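Workshop tips: sharing a bench with the arms

Drultcombe small parts bench. Updated 19th July. Add your own at the bottom, initials please, no essays

Most of this is stuff we learned the slow way after the arms went in last December. The old tips page was all about hand sorting and half of it doesn't apply any more. Tatu Ogola started this one, I've tidied it a bit. Not much.

Paper in the tray

Plain white sheet, flat, in the bottom of the steel tray. Every shift. Bare steel throws the overhead lights back and makes small connectors hard to pick out, for you and for the arms. Change it when it's grubby or creased. A crease is enough to tip a light plug on its side.

Don't tape it. Tape lifts, gripper finds the tape, you know the rest.

Spread, don't pile

Old habit was tip the bag out and sort with your fingers. Fine for fingers. Now it's a few parts at a time with a gap between them. Boards flat. Leads laid out as straight as they'll go, plugs not tucked under anything. Curly ones, give them a gentle pull first, they'll curl back a bit but it helps.

If two parts are touching, move one. Takes a second. Clearing a double pick takes a lot longer and Dennis has to log it.
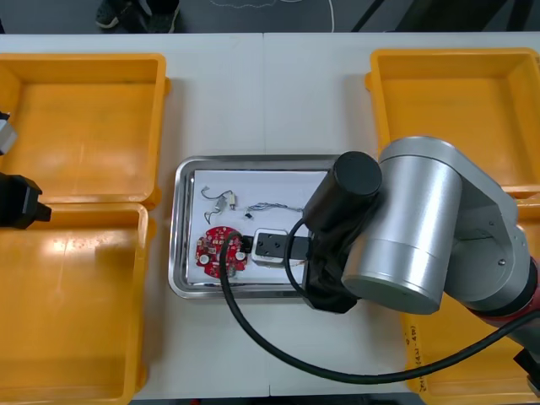
Bins either side, rims lined up with the tray, and leave them there. People nudge them to make room for a mug. There shouldn't be a mug. If a bin has to come off the table for a wipe, put it back in the same corner the same way round, marker code where it was. We had a whole morning of parts going neatly into the wrong bin becuase two got swapped at the washup.

Loose cables

Any cable crossing the table gets a wide easy curve. No tight bends, no loops standing up. Check it after the arm's been through its full reach and not before, that's when you find out what it drags.

Same for your own stuff. Lanyards off or tucked in. Hoodie strings too.

Where to stand

Far side of the table or the end with the stop button. Not between. If you need something out of the tray, pause, wait for the arm to settle, then reach. Doesn't matter how quick you are. Lefteris is very quick and he pauses.

Closed shoes, same as always.

Hands and backs

The good bit. Nineteen of us on the roster used to rotate through sorting and wrists were the main complaint on the sheet. Less of that now. What we get instead is stiff necks and sore eyes from watching. Sit on the high stool, look up and away every 10 minutes, swap with someone after an hour. Watching is work. Put it on your timesheet as work, Relu has confirmed this with the office and it's not up for debate again.

Also you get bored. Everyone does. Boredom is when you stop noticing the harness hanging half out of the tray. If you've drifted off, say so and swap, no one's going to give you grief.

Keep doing some by hand

Twenty minutes a shift, hand sorting, everybody. Tatu Sang pushed for this and I was against it, I thought it was make-work. Changed my mind. New starters were going weeks without ever picking up a board and then couldn't tell when a part looked wrong. You learn a cracked connector with your fingertips. The Girnemier order is a good one for it, lots of odd bits, not urgent.

Cleaning the bins

Warm water, drop of dish soap, soft cloth. Dry properly before they go back. No scourers!! Scourers leave fine scratches and the scratches flare under the lights. Scuffs on the inside you can live with. If you tilt a bin under the lamp and all you see is glare, tell Dennis and he'll decide whether it moves to a less fussy job.

Marker codes: wipe around them, not over. If one's gone faint, redo it in the same spot, black marker, same brackets. Don't make up your own version of the code. 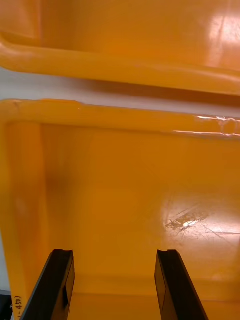 Gripper pads

Look at the pads at the start of shift with the arm parked and stopped. Dust and paper fluff mostly. Dry brush, then a barely damp cloth. No solvent, no sprays, no matter what colour the bottle is. If a pad's lifting at the corner leave it alone and put it on the whiteboard.

Handover

Write down what went wrong, even if you fixed it. Especially if you fixed it. The night crew over at Inetetti do this better than us, theirs is one line per stop: part, bin, what you did. Copy that. "Arm playing up" tells the next person nothing.

And talk to each other at changeover. It used to happen on its own when we all sat round the one table sorting, now you can go a full shift with your back to the next bench. Kettle's on ten minutes before the end. Come early.

Asking for changes

If a job's better done by people, say so. The long tangled leads on the Simiyu work went back to hand sorting after three of us asked, and it's faster. There's a form but a note to Dennis Mohamedi is fine.

Spare paper is in the grey cupboard, second shelf. Last one to open a new pack orders the next.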